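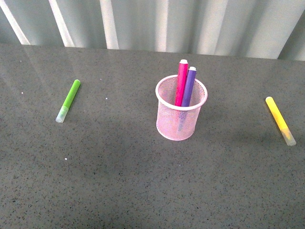

4.2 Where the pens live: shared writing tools in small offices

June, posted by the Stakard reading group

We came to this part of the study expecting very little. The question of where an office keeps its pens had been added to the interview guide almost as an afterthought, between a long block on meeting rooms and a longer one on noise. It ended up giving us the liveliest material in the whole project, and we would happily have written a separate paper on it!

The four offices (Avinon, Waaka and the two Cladska sites) all work in open rooms with shared desks. None of them assigns stationery to a person. Pens and markers are bought in bulk, put out in holders, and topped up when somebody complains. What differs is where the holders stand, and this difference shaped nearly everything people told us about borrowing, lending and losing things.

At Avinon the holders are kept on a counter near the kitchen. Staff walk over, take a pen, and usually carry it back when they next want coffee. One respondent called the counter "the pen library," and the phrase came up again in later interviews with people who had clearly picked it up from one another. We loved this. A joke had become a rule, and the rule was working: new staff learned it within their first weeks without being told.

Waaka does it the other way and gives each cluster of desks its own holder. Here the talk was all about territory. People knew which cluster had the good markers, and they had firm views on whether it was fair to go and get one. A respondent who sat next to the whiteboard described her cluster as "a gas station for everyone else." She was laughing as she said it, but she had also started keeping two markers in her bag.

Figure 3 shows a holder of the open mesh kind, a pink one with markers standing in it. Mesh holders came up in the interviews more often than we had planned for. Respondents liked being able to see from a distance whether anything was left, and several said that a solid cup or a drawer made them feel they were going through someone else's things. This fits well with our wider argument in Section 3 that visible supplies are treated as common supplies. Color mattered too, though in a looser way. At both Cladska sites people used the color of a holder as its name, and a request such as "it's in the green one" needed no further explanation.

Markers were treated quite differently from pens. A pen was seen as something that drifts, and its loss was hardly worth mentioning. A marker was expected to come back, and to come back with its cap on. The diary entries are wonderful on this point. Of the 400 entries we coded, those dealing with a dried-out marker were among the longest and the angriest, and they often named the meeting in which the discovery was made. We read this as a sign that markers are tied to public moments: a dead pen bothers one person, a dead marker stops a room.

We should be careful about how far this goes. All four offices are small, and their staff know each other by sight. In a larger building the walk to a shared counter may simply be too long, and habits that rest on a shared joke may not survive a second floor. Section 5 returns to this with the printer data.

Figure 3. Mesh pen cup with markers, on a gray speckled countertop.

Comments

deskbound: We have exactly the gas station problem. Moving the holder to the other end of the room helped for a month and then everybody found it again.

paperclip_fan: Great read. Did you ask about scissors? I would have guessed scissors cause more trouble than markers.

inkwell: Please do write the separate paper! The part about color turning into a name is true of mugs in our office as well.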